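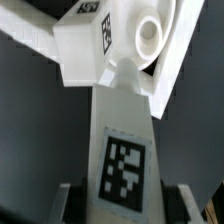 Block with a round socket, plain front, tags on two other faces.

Unit 4: Blocks, Sockets and Printed Squares
Handout for the Vullham short course in practical assembly

Welcome back! This is my favourite unit of the whole course, and I make no secret of it. We spend the session with a handful of plain white parts and a sheet of printed squares, and by the end of it you will look at a simple block in quite a different way. Bring a pencil, a soft rubber and the squared notebook from Unit 1.

What we mean by a part

For our purposes a part is anything that has to end up in a known place, facing a known way. A block has six faces. If all six are blank and the block is a true cube, you can turn it over as often as you like and never know which way up it started. Put a printed square on just one face and that changes at once. Put different squares on two faces that meet at an edge and you can name every other face without looking at it. Try this at your bench with a scrap cube and a felt pen, it takes a minute and it is lovely when it clicks.

A socket is a hollow made to receive something round. In the notes we use three words for it: the rim (the raised ring), the wall (the inside) and the floor. Please stick to these in your write-ups. Last October half the group wrote "lip" for the rim and "lip" for the edge of the plate, and the marking was a muddle.

The printed sheet

Our layout sheet carries four squares, two above and two below. Each has a heavy black border and its own pattern inside, and the border matters as much as the pattern, as it gives you four straight sides and four sharp corners to measure from. Print at 100 per cent. The "fit to page" setting shrinks everything very slightly and your measurements will be out all afternoon. 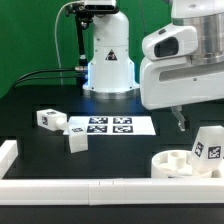
Leave a clear white margin round every square, too. A black border printed hard against a dark table loses its edge, and then you are guessing where the corner is. For the exercises in the Nomdale workbook the square is 60 mm along each outer side. Measure all four sides with the steel rule before you start, write them down, and if any two disagree, print the sheet again. Matt paper is best. Glossy paper throws back the light from the windows and you find yourself moving your head about to read the pattern.

Lay the sheet flat, let it settle, and smooth it from the middle outwards. Tape only at the corners, with no tape over the black.

Standing, lying and leaning

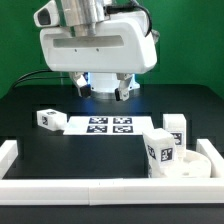
Describing how a part sits is a skill, and it gets better so quickly with practice! We use three plain words: standing, lying and leaning. A standing block rests on a small end, a lying block rests on a long side, and a leaning block is off the upright. Then you say where it is, always measured against the sheet. The white block on its side to the left is a good one to begin with, as its right end touches the left edge of the sheet, so "lying, left, touching" gives a partner nearly all they need. The tall block at the rear right is simply "standing, right, rear", and you can add which face has its tag. Keep the words in that order every time.

Exercise 4.1 (in pairs, 10 minutes)

One of you arranges three blocks round the sheet behind a screen. The other sits with their own blocks and builds the same layout from spoken directions only. Compare, laugh, swap over.

Exercise 4.2 (on your own)

Draw one block unfolded, all six faces, with its tags in the right places and the right way up. Cut it out, fold it and check it against the real thing.

Reading: Movitz workbook, the chapter on edges and corners. The Sarantis notes are good on sockets if you want more. Spare sheets are in room 322.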